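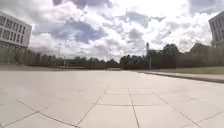 Section 4. First outdoor drive and camera set-up

By now your Skosska rover has its wheels on, its wiring tidied and its bench tests passed, so it's time for the best part of the whole build: taking it outside and letting it see where it's going! This section covers choosing a place to drive, checking the wide-angle camera, setting the speed limits and making the first straight run. Set aside an afternoon. You'll probably finish sooner, but once it starts rolling you won't want to pack up.

You need to have finished Section 3 (Motor direction and emergency stop). If the stop button hasn't been tested with the wheels off the ground, go back and do that now.

What to bring

The rover, with both battery packs charged
The hand controller and its neck strap
A laptop with the Lulus viewer installed
A tape measure and a stick of sidewalk chalk
The small hex key from the Granell bracket kit
A soft cloth for the lens

4.1 Pick your ground

The rover is happiest on level, hard paving with plenty of space on all sides. A large open square paved in stone slabs is ideal. The thin dark joints make a ready-made grid, and you'll use that grid for both the camera check and the straight run. A parking lot works too, although you'll need to chalk your own lines.

1. Walk the area before you unpack. Look for drains, steps, loose slabs and raised edges.
2. Ask permission if the ground isn't yours. Our shared workshop has always had a friendly yes, and people usually want to know when they can come and watch.
3. Choose a start point well away from any curb. Treat a curb as a wall, even a low one.
4. Chalk a small cross at the start point.

CAUTION: The rover doesn't detect curbs or drop-offs at this stage of the build. Stay close enough to reach the stop button at all times, and do not drive when people or animals are nearby.

4.2 Aim the camera

The camera sits on the front mast in the Granell bracket. Its lens is very wide, so lines near the bottom corners of the picture will look stretched and the horizon may bend a little at the sides. That's normal for this lens and gets handled in the software later on.

1. Wipe the lens with the cloth.
2. Set the rover on the cross, with its nose pointing along one of the joints.
3. Switch on the main power, wait for the steady green light, then open the Lulus viewer on the laptop.
4. Loosen the bracket screw by half a turn with the hex key.
5. Tilt the camera until the horizon sits slightly above the middle of the picture. You want plenty of ground in view.
6. Turn the mast until the joint you lined up with runs up the picture close to the center.
7. Tighten the screw until it is snug. The bracket is printed plastic and will crack if you lean on it.
8. Press Save View.

Note: If the joint keeps drifting to one side, check that the mast foot is fully seated in its slot. We spent most of a session adjusting a bracket that was perfectly fine while the foot was sitting on a stray washer.

4.3 Set the exposure

A bright, cloudy sky over pale stone is harder on the camera than you might expect. With exposure left on full auto, the sky can take over, and then the paving goes dull and the joints fade into it. You want the ground to be readable. Trees going nearly black against the sky, or clouds washing out, won't hurt anything here.

1. In the viewer, open Camera and change Metering from Full to Lower Half.
2. Set Shutter Limit to 500. This keeps the picture crisp when the rover bounces over the joints.
3. Check that you can follow the joints for at least the first few slabs ahead of the rover. Farther back they will blend together, and that's OK.
4. If the nearest slabs are pure white with no joints showing, lower Brightness one step at a time until the lines come back.
5. Press Save View again. The exposure settings aren't stored with the tilt.

4.4 Set the speed limit

The Hwang motor board leaves the bench with no limit set, and the rover is a lot livelier than it looks - ours surprised all of us.

1. Open Drive and enter 400 in the Max Output box.
2. Set Ramp Time to 2 seconds.
3. Press Write to Board and wait for the double beep.
4. Turn the main power off and on again.
5. Reopen Drive and check that both values are still there.

CAUTION: Never write settings to the board with the wheels touching the ground. Lift the rover onto its stand first.

4.5 The first straight run

1. Put the rover back on the chalk cross, nose along the joint.
2. Put the controller strap around your neck and rest a thumb on the stop button.
3. Push the stick gently forward and hold it there. Don't steer!
4. Let the rover cross a few slabs, then release the stick.
5. Measure from the joint to the center of the front axle.
6. If the rover pulled left, raise Left Trim by one. If it pulled right, raise Right Trim by one.
7. Return to the cross and repeat until the drift is less than the width of a wheel.

Expect to go back and forth several times. Trim depends on tire pressure, battery charge and how evenly you tightened the axle bolts, so write down the final numbers with the tire pressure next to them.

Note: A rover that runs straight and then kicks sideways at a joint usually has a loose front wheel. Check the wheel nuts before you touch the trim.

4.6 Save a recording

Once you have a good run, press Record in the viewer and drive the same line again. Keep the file. You'll load it in Section 5, where the rover learns to pick out the edge of the paving by itself.

Before you pack up, switch off the main power, unplug both battery packs and put the lens cap back on.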